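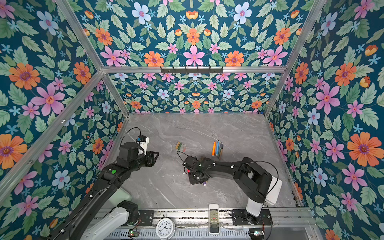
Jikbridge wallpaper fair returns to Yau Hall in December

The Jikbridge Wallpaper and Surfaces Fair will be back at Yau Hall in December after a year off, organizers announced on Wednesday, October 20, 2021. The fair runs for two days and is open to the public on both of them.

Large floral prints are the theme this time. Wukoneo, the company that runs the fair, said it picked the theme in the spring, when orders for botanical patterns passed orders for plain and striped papers at its own store for the first time.

"People spent a lot of time looking at their walls," said Chin-lung Yuen, who manages the fair for Wukoneo. "A lot of them decided they wanted more color. We used to sell the big flower prints for one wall of a dining room. Now customers ask for enough to do all four, and sometimes the ceiling."

The last fair drew 2279 visitors over two days. Yuen said he expects fewer this year, as entry will be by timed ticket and only 200 people will be let into the hall at once.
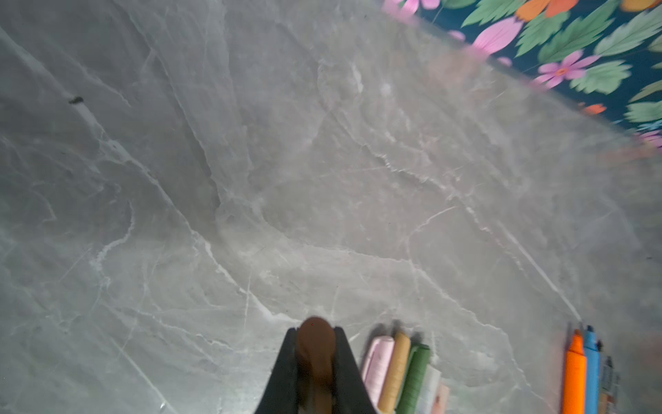 White and pale gray veins on a gray marble-patterned surface.

Stone and stone-look surfaces get their own section at the back of the hall. Kam-wah Kuo, a designer with the local studio Wonimach, will give a talk there on both mornings about putting busy wallpaper next to counters and tabletops. Kuo said gray is the safest choice with a dark background print, and that most mistakes come from picking the two under different light.

"Take the sample home and tape it up," Kuo said. "Leave it for a week. Look at it at night with the lamps on. If you still like it, then buy the rolls."

Other sessions will cover stripping old paper, matching a repeat across a corner, and hanging paper in bathrooms. The hanging class is limited to 30 people and has to be booked ahead. Participants should bring a tape measure and wear clothes they don't mind getting paste on.
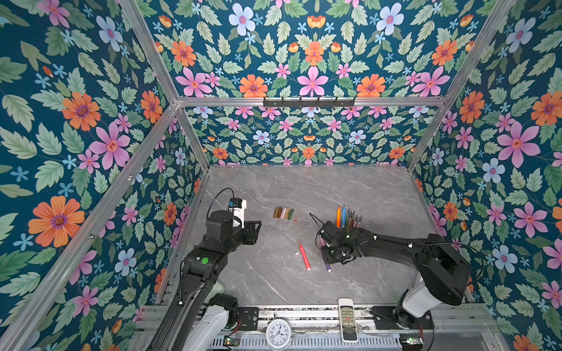 Pink and orange flowers on deep teal wallpaper, with a gray stone-effect tabletop.

Wukoneo will also sell off 270 rolls of discontinued patterns on the second afternoon. The rolls can't be returned, and buyers are asked to check that batch numbers match before they leave.

Tickets go on sale next month at the Yau Hall box office and at the Wukoneo store. Children under 12 get in free with an adult. The parking lot behind the hall is being resurfaced, so drivers should use the lot on the east side of the building. The number 4 bus stops at the front entrance.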